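Home | Help Center | My Tickets | Laundry & Linens | Contact

Ticket 900 — Blue tops still creased after folding, cream cover keeps bunching
Status: Open, waiting on customer
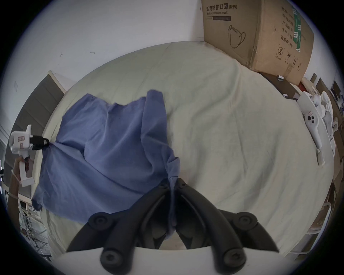

Hello again, and thank you for being so patient with me on the phone on Friday! I promised I would write everything out properly, so this may run a bit long. I look after the linens at Wuvari, and my trouble is with the Rarkus folding surface cover we bought from you in March, the cream one. Every garment I lay on it seems to come away with more wrinkles than it had when it went down. The blue top is a fair sample of what I deal with, soft folds running diagonally across it and the cloth bunched up into a ridge along the top, and you'll notice that the cover has a few soft creases of its own underneath. I had hoped the cover would lie flat like a tablecloth, and it simply won't.

What I've tried so far:

I washed the cover on cool and hung it up overnight. It came out softer and smelled lovely, but the creases were back by lunchtime. Then I ironed it on medium, which helped for one morning. After that I pulled it tight and pinned it at the corners with the little clips from the Shearer kit — two of those popped off while I was folding pillowcases, and I found one of them in my shoe.

I also tried shaking each top out before laying it down and smoothing from the collar toward the hem, as the leaflet says. The sleeves behave, but the body of the shirt drags the cover along with it.

Lenka Baláž

— — —

Reply from Vokano Support

Hi Lenka,

Thank you for such a thorough write-up, it saves us a whole round of questions. I'm so sorry about the shoe!

The dragging makes me think the cover is a size too big for what's underneath. Could you measure the top it sits on, the long side and the short side, and let me know whether you're using the felt underlay? The cover is meant to go over felt, and on a bare surface it slides with the cloth. Please leave off the Shearer clips for now, they are made for thicker fabric.

For the tops themselves, try taking them out of the dryer while they're still a little damp, and lay them face down with the buttons or neckline away from you. Smooth with the flat of your hand from the middle out to the sides. I know the leaflet says collar to hem, and that works well for towels, but a loose top tends to gather when you push it the long way.

— — —

Lenka Baláž

No felt! I didn't know there was any felt. I've looked through the packing twice and there's only the cover and the leaflet. I'll measure tomorrow before the first load. The middle-out smoothing is already better, I did 9 tops that way this afternoon and only had to redo one (my own fault, I was talking).

— — —

Reply from Vokano Support

The felt should have been in with your order, so I'm sending one out at no charge. Send me the measurements when you have them and I'll make sure we cut it to the right size. I'll keep the ticket open until then.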